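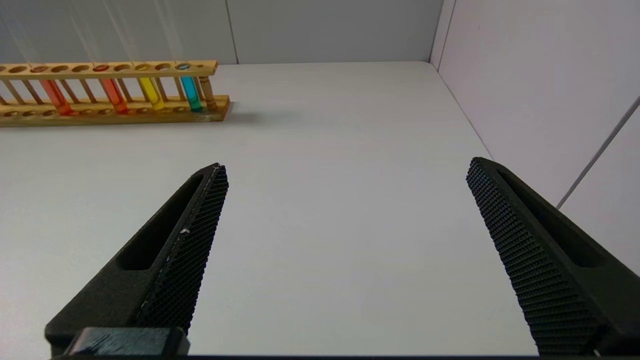 Home | Topics | Unanswered | Members | Search

Wooden test tube rack: colored water, sizing and storage
Posted by Samer Fakhoury – January 14, 2018
Print this page | E-mail this page

I keep a wooden rack on a white table for a color mixing demonstration. It has a top rail with round holes, a base board with shallow recesses, thin dowels between them and a turned post at the end. The tubes are clear glass and hold water with food coloring: red-orange, yellow and turquoise. I do not fill every hole.

I have two problems. First, after a few days there is a tinted ring on the inside of the glass at the water line, worst with the reds. Second, the bare wood of the base has started to pick up spots where I drip. I have been rinsing with tap water only. Is there a cleaning routine that will not cloud the glass, and should the wood be sealed? The rack is an Umeo, bought last March, with no care sheet.

Detum
Member, 3,443 posts

The ring is dye left behind as the water evaporates. Plain rinsing does not remove it once it has dried. Fill the tube with warm water and one drop of dish soap, leave it for 18 minutes or so long as it takes to loosen, then use a narrow bottle brush. Pull the brush out slowly. If the ring is still there, soak in white vinegar and rinse twice. Do not use scouring powder, it scratches and the scratches hold dye.

Between rinsing and drying, stand the tubes in a cup. They should not go back in the rack with wet outsides, as the water runs down and collects in the recesses. A short, wide cup is easier to load than a tall one, but the tubes stick out well above the rim, so keep to a couple of tubes per cup.
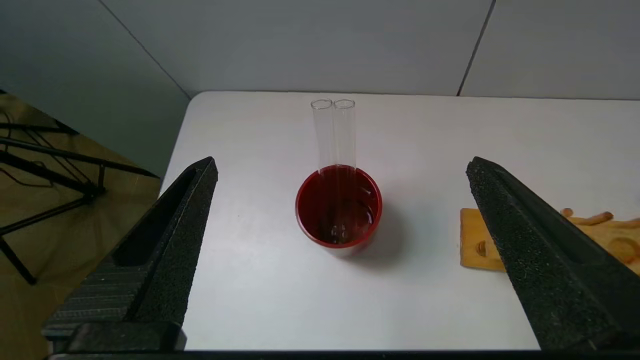 Change the rinse water when it takes on color. Otherwise you are putting a thin coat of dye back on the glass. For the final dry, turn the tubes mouth down on a folded towel and leave them overnight.

On sealing – yes, if the wood is bare. Sand with 215 grit or whatever is nearest in the drawer, wipe off the dust, and apply 2 thin coats of a water-based clear finish. Keep the finish out of the top holes. A coat in there reduces the diameter and the tubes will bind. The spots you already have may lighten with sanding. Red usually does not come out completely.

Vlachopoulos
Member

I never sealed mine. I put a tray under it and the spots are on the tray. Also use less dye, you only need a drop per tube.

Unico
New member

Same rings here with the red. Vinegar worked, soap did not. Have not tried the sanding.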